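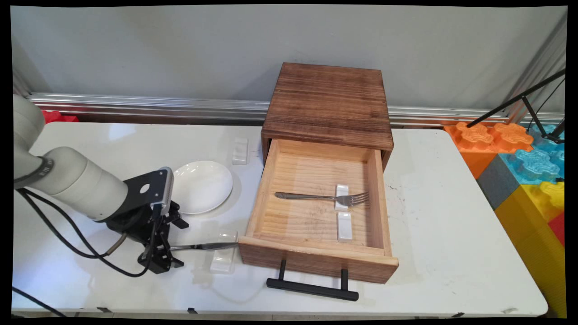
Forkudeck, the small maker of tabletop storage, opens orders in May for its first cutlery cabinet, a square wooden box with one drawer that stands on the dining table itself. The company wants to bring back the habit of keeping knives and forks where people eat. The outside is brown stained wood with the grain left visible and darker streaks across the top, while the inside of the drawer is pale unfinished pine, so a silver fork lying in it is easy to find. A black bar handle is fixed to the front of the drawer. White ceramic utensil rests and a plain round plate are suitable company for it on the table.

Home
Products
Stockists
Press

Press release
May
By Rosário Bragança, Forkudeck press office

The cabinet was designed by Shufen Ye together with the joiner Ovidiu Coman. They began with a simple question from customers: where should the cutlery go in a flat with only one kitchen drawer? Ten versions were made before the final size was chosen.

"My grandmother had a box like this beside the bread," said Shufen Ye. "At dinner we opened it and everybody took their own fork. I wished to make the same thing again, but with a drawer which opens very far, so the hand can reach the back."

The pine is left without varnish on purpose. Ovidiu Coman advises owners to dry the cutlery well before they put it away, and to wipe the drawer with a cloth that is only a little damp. The stained top can be treated with oil once a year – a thin layer is enough.

The first series has 453 pieces, and roughly 400 of them are kept for orders from private homes. The others will go to Esell, the homeware shop, and to the restaurant Gu, where the cabinets will be placed on five tables in the front room. Clémence Lacroix, manager of Gu, asked for them after she tried one at home during the winter.

Cutlery is not included. Spare handles can be ordered separately – please mention the colour of your cabinet when you write to us.

Contact: Rosário Bragança, Forkudeck press office
© Forkudeck. All rights reserved. Back to top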